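Our small kitchen at Grivham – the sink corner

Welcome to the gallery of the Grivham kitchen. I am Giuliana Ospina and I keep this page for the people who share the flat on the second floor, and also for the friends who ask us how we manage to wash up in so little space. The kitchen was done again in April. We kept the wooden floor, because Lindiwe Magagula spent many evenings on it and she would not forgive us, and we stayed with white cabinets. The pictures are of the dish rack and the pink plate.

The rack is made of metal wires, and it came from Relliten, a household shop near the bus station. It cost 117 rand, which Marthinus Shabalala still finds too much. I do not agree with him. The rack before it was plastic and it turned yellow in one winter.

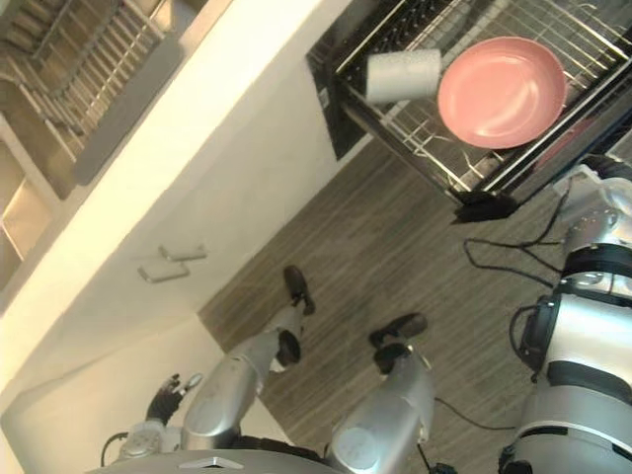 Marthinus also wanted a wall rack with two levels. We measured for it, but there was only 70 centimetres between the window and the tap side, and the door of the cabinet must open also. So the wall stayed free, and he has put up a hook for the tea towels.

The plate has a longer history. It belonged to a set of six that Lesego Khumalo received from her aunt when she moved in. The others went one after another – two in the old flat, one at a birthday, and the rest I cannot explain. We tried to find the same pink in the shops and we found many pinks, but never this one. It is a shallow plate with a raised rim, very good for sliced tomatoes or for a piece of cake with cream. For soup it is useless.

A few words about washing it. Please use the soft side of the sponge and warm water, not boiling. Do not leave it under the heavy pot. The person who cooks does not wash up, this is the old rule of the house and it stays.

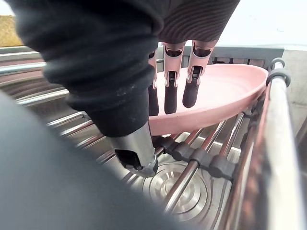
The pink plate in the rack, at the sink.

If somebody has a plate of this kind at home and does not need it, please write to me or leave a note at number 6 downstairs. Lesego will pay with a cake. The pictures of the balcony and the new shelves will follow when Marthinus has finished the painting.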